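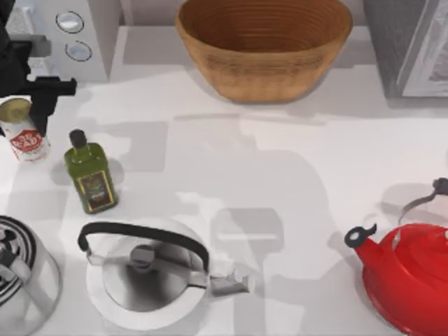 Sorkadach
Moved my grasp planning over to the simulated kitchen last month and I'm stuck on approach height. The arm is home-built, 2 kg payload on paper, and the sim model matches it well enough. With the fingers lined up just above and behind the can, it has the toaster behind it and the green bottle on the other side, so a wide open gripper has very little room. Out of 731 runs the planner picked a side approach nearly every time. Should I force it to come straight down?

keritz_shop
I would. Top-down on a cylinder is the easy case. Limit the wrist tilt to 15 degrees and let it fail if it can't find a path.

Woldemariam
Disagree. Top-down works until you try one of those kettles with the handle arched over the lid. Then you need the side approach back and you've thrown it out. Fix the cost on clearance first.

keritz_shop
He asked about the can, not the kettles.

Woldemariam
They're on the same counter. He'll get to them.

Sorkadach
I will get to them, yes. The silver one is next – plan is to take it by the handle from above. The red one can wait.

Ayantu Tufa
What padding do you have on the collision meshes? I had the same trouble in our shared shop in June. Mine was set to 14 mm on everything and the planner treated half the counter as blocked. Dropped it on the small items only.

Sorkadach
Default. I never touched it. Will look tonight.

stoline
Also check that the finger meshes are the printed ones you're using now. I ran the old set for weeks.

Sorkadach
Padding was 14 here too. Lowered it for the can and bottle and left the tilt alone. Still get side approaches, but they clear the bottle. Haven't tried it on the real arm yet.

keritz_shop
I'd still limit the tilt.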